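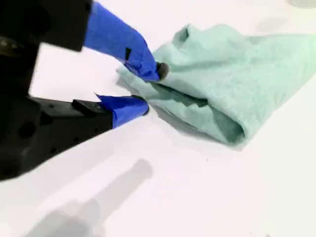 Noemi Holloway has spent most of her working life around laundry, first in a hotel basement and then on the floor of a commercial plant, and for the past two years she has been trying to get a machine to do a part of it. She runs the cloth handling group at Stiltico, a small company that wants to sell folding and sorting equipment to laundries too small for the big tunnel lines. When I asked her how far along the work was, she wanted to talk about fingertips. The gripper she uses has two of them, small and dark, at the ends of fingers wrapped in blue tape, and on the morning I visited they were at the edge of a pale green cloth on a white table. "Picking up an edge is most of the job," she said. "If you get one layer in the right place, the rest goes pretty well. If you get two layers, you might as well start over."

40 shares | 12 comments

I had come on a Tuesday in May to ask a simple question: can these machines do chores yet? Holloway's answer was that it depends on who is asking. A person at home wants a machine that will empty the dryer, find the socks, fold what needs folding and put it all away. A laundry manager wants one step done all day without a person standing over it. She thinks the second is close. She does not expect to see the first in her own house for a long time.

"People send me videos," she said. "There's a robot folding a shirt, it looks great, and they want to know when they can have one. I ask them how long the video is and whether it's sped up. Then I ask what happened with the next shirt."

Her own numbers are kept in a paper notebook as well as on the computer. In the last full round of testing before my visit, her group ran 1,000 attempts at a single shirt fold, starting from a shirt that had already been laid out by hand. She would not give me the success rate for print. She did say that when the shirt started out in a heap, they had stopped at 400 attempts and gone back to work on the picking.

The heap is the hard part, she said. A plate or a box keeps its shape when you move it. Cloth changes shape each time it is touched, and much of it is hidden under the rest. A hem and a fold can look the same to a camera. A person sorts that out by feel, rubbing a thumb across the edge, and does it so fast that she has trouble getting experienced folders to explain it.

"I used to train new people at the hotel, and I never told anyone how to find a corner," Holloway said. "You'd hand them a pillowcase and they'd find it. Now I've got a page and a half of notes on finding a corner and it still isn't enough."

I asked about the tape. She said grip is something her group changes often, and that anyone who has tried to turn the page of a newspaper with dry hands will understand why. Too slick and the fabric slides out. Too sticky and it will not let go, and the shirt comes back up with the gripper when the arm lifts. Thin jersey is worse than denim. Towels are easy to grab and hard to fold neatly, and fitted sheets have not been tried. "We're not going near those," she said.

Most of the practice is done with two arms working from opposite sides, the way two people would handle a sheet. One arm can fold a shirt by dragging one side over the other, but the fabric bunches and has to be smoothed afterward. With two, the cloth can be held at two points and kept straight while it moves. It also means there are two arms that can run into each other, and a good share of the group's time goes to keeping them apart over the middle of the garment.
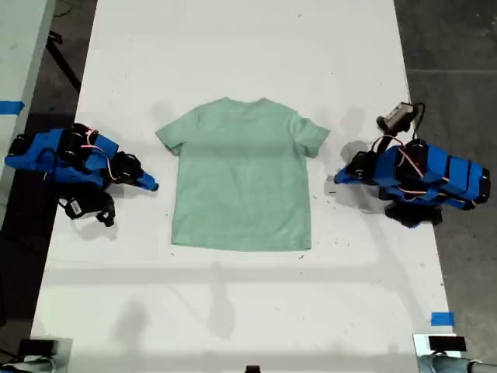
A T-shirt laid flat between the two arms at Stiltico.

The arms are small and light, and Holloway likes them that way for now. When something goes wrong on a small arm, she said, you pick up the shirt and try again. When something goes wrong on a big one, you fill out a form. She does not plan to sell a product built on them. The version for customers would need to be sturdier, sealed against lint, and able to run a full shift. Lint worries her more than anything in the software. She has seen it get into sealed motors, light fixtures and a vending machine.

To hear from the other side of the sale, I called Dwayne Szabo, the floor manager at Stevholm, a workwear laundry that washes coveralls, shop shirts and kitchen uniforms. Szabo has been to Stiltico twice and has agreed to let the group bring equipment onto his floor when it is ready. He has been sold automation before. Some years ago Stevholm bought a sorting system called Bilex that was supposed to read a tag on each garment and send it to the correct bin.

"The reader worked fine," Szabo said. "What didn't work was that somebody had to hold every shirt so the reader could see the tag. So I had the same number of people, and now they were holding shirts up."

He kept the system for a while and then had it pulled out. The lesson he took from it was to ask what the machine needs from the people around it. If a folder has to flatten a shirt on a table before the robot can fold it, he said, then the folder has already done the slow part, and could finish the job by hand in the time it takes to step back. He told Holloway this on his first visit. She agreed with him, and says it is the reason the group went back to working on heaps.

Szabo has 12 people on his finishing crew. I asked him whether they were worried. He said a few had asked, and that he had told them what he told me, which was that he has been short on that crew for as long as he has had the job. Finishing is hot work and people leave it. He would take a machine that did kitchen towels and nothing else, if it did them from the bin, and he would move those people over to pressing and repairs.

"Towels are all the same size and nobody looks at them too hard," he said. "A coverall has snaps and a collar and somebody's name on it. Leave the coveralls with my people."

Speed matters less to him than I expected. A good folder is faster than anything he has seen at Stiltico, and he does not think that will change soon. But a slow machine that runs overnight would still leave a stack in the morning. What he could not use is one that stops and waits for help. There is no one on his floor at 3 a.m. to pull a towel off a gripper.

Holloway put the same point to me in terms of the home. A robot that folds one load while you sleep could take all night over it and you would not care. The trouble comes if it gets stuck on the second item and you wake up to one folded shirt. Houses are also less tidy than laundries. A plant gets the same towel thousands of times. A family basket might hold a bra, a bath mat, a child's costume and a pair of jeans with a pen in the pocket, and the machine has to do something sensible with each of them.

I asked which other chores she thought were nearer. She said wiping a table was close, if someone else cleared it first. Loading a dishwasher is further off than it looks, with wet glasses and racks that differ from one brand to the next. Vacuuming has been on sale for years, and she owns one of those. It gets caught on the fringe of her rug, and she has never fixed that except by rolling up the rug.

On the shop floor she is more hopeful. Moving boxes, feeding parts that always arrive the same way up, and stacking flat goods are all being done by machines in plenty of places. She came to Stiltico from Delacroix, a linen supplier, where sheets went through an ironer and a folding machine that was older than she was. "That machine had no camera and no brain to speak of," she said. "Two women fed the corners in at the front and it did the rest. Those two women are the part I'm trying to work out."

The plan, as it stood when we spoke, was to get towels out of a bin and folded in quarters, and then take the setup to Szabo's floor for a trial. Holloway would not name a month. Szabo said he had cleared a spot for it next to the cart wash, and that it would need to be moved if it turns out the outlet there is on the same circuit as the dryers. He was having an electrician look at it.

Before I left I asked Holloway whether she folds her own laundry. She does, on the bed, usually late on Sunday. Her towels are folded in thirds to fit the shelf, so the machine's quarters would be no use to her.

12 comments | Share this article

Contact us | Copyright, all rights reserved | Back to top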